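Game Programming for Phones, Unit 6
Collision Shapes and the Fixed Step
Course leader: Glenys Kneath
Lab supervisor: Masaru Sakamoto
Handout revised 14/06/2024

6.1 Scope

This unit covers how a physics puzzle decides that two objects touch, and how often it asks. Rendering was covered in Unit 4 and is not repeated. The code for the lab is in the Idimero project, branch unit6. Students who still have the April copy should replace it; the input handling in that copy does not match section 6.4.

Idimero is a single-screen puzzle. The player draws a line with one finger, releases it, and objects slide or fall along the line toward a goal area. The world uses a grid of square tiles, 32 units on a side. One tile is also the thickness of a standard wall.

6.2 Sprite shape and collision shape

The sprite is what the player sees. The collision shape is what the solver tests. They are stored separately and may differ. A level editor that generates one from the other by tracing pixels will produce a polygon with far more corners than the solver needs.

The shapes available in the Jirnorside engine, from least to most expensive to test:

Circle
Axis-aligned box
Rotated box
Convex polygon (up to eight corners)
Compound (a list of any of the above)

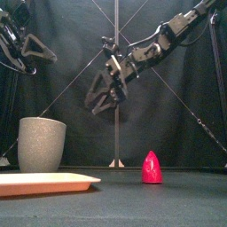 Choosing a collision shape begins with how the object is used in the level. An object that only blocks movement can be coarser than one that must hold something. Take ordinary household forms in side view, such as a cup, a shallow rectangular tray and a small red cone. The cone reduces to a convex polygon with three corners. The tray can be a single box if pieces only rest against it, but needs a compound of three thin boxes if pieces must lie inside it. The same holds for the cup. A single convex polygon around a cup closes its mouth, and a ball dropped into it will stop at the rim. Color plays no part in the test and should not be stored with the shape.

A compound body has one mass and one center of mass. Set both by hand. The engine's default is to average the parts by area, and thin walls then weigh almost nothing.

6.3 The fixed step

Phones draw at different rates, and the same phone may change rate when it warms up. If the physics step follows the draw rate, a level that can be solved on one device may fail on another. Idimero therefore advances the world 50 times per second on every device. Each step covers 20 milliseconds.

The loop:

1. Read the time since the last draw and add it to the accumulator.
2. While the accumulator holds at least 20 ms, run one step and subtract 20 ms.
3. Draw, blending between the last two states by the fraction left over.

Limit the time added in item 1 to 100 ms. Without a limit, a long pause in the app leads to a run of steps that takes longer to compute than the time it covers.

The fixed step sets a speed limit. A small object that moves farther in one step than the thickness of a wall can pass through it without any contact being found. With walls of 32 units and 50 steps per second, the limit is 1600 units per second. In testing by Rhydian Prydderch, the fastest ball in the spring levels reached 1794 units per second, or 35.88 units per step, and left the level through the right wall.
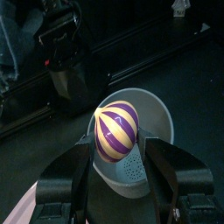 Can the problem be solved by making every wall thicker?

Thicker walls raise the limit but do not remove it, and they take up screen space that the puzzle needs. Use a swept test on the fast object instead.

A swept test checks the whole path from the old position to the new one. In Jirnorside it is set per body with the flag sweep = true. It costs more than the plain test, so set it on balls and on anything launched by a spring. Leave it off for walls, crates and drawn lines.

6.4 Drawn lines

Touch input arrives as a list of points at uneven spacing. Before a line becomes a body:

Drop any point closer than a quarter tile to the last kept point.
Simplify the remaining points with the method from Unit 3.
Replace each segment with a rotated box, and place a circle at each joint.

The circles matter. Boxes alone leave a notch on the outer side of each bend, and a rolling ball catches on it. Myfanwy Parri's notes on the course page show the measured loss of speed with and without the joints.

6.5 Checking levels

The release build holds 177 levels. Each one is stored with a recorded solution, saved as a list of touch points and step numbers. The checker replays the recording without drawing and reports pass or fail. Any change to a collision shape, a mass or the step length requires a full run. Small changes in shape often break levels where a piece balances on a corner. Such levels should be marked fragile in the level file and given a wider goal area.

6.6 Lab work

Work in pairs. Start from level file arkholm_04.

a) Replace the traced polygon on the bucket with a compound body. Record the step time before and after.
b) Remove the limit in item 1 of the loop, send the app to the background for one minute, and describe the result.
c) Set sweep = true on the ball only and repeat the spring test.

Hand in the changed level file and one page of text to Gwilym Rosser. Screenshots do not count toward the page.

Reading for Unit 7: Espinoza solver notes, sections on stacking and friction.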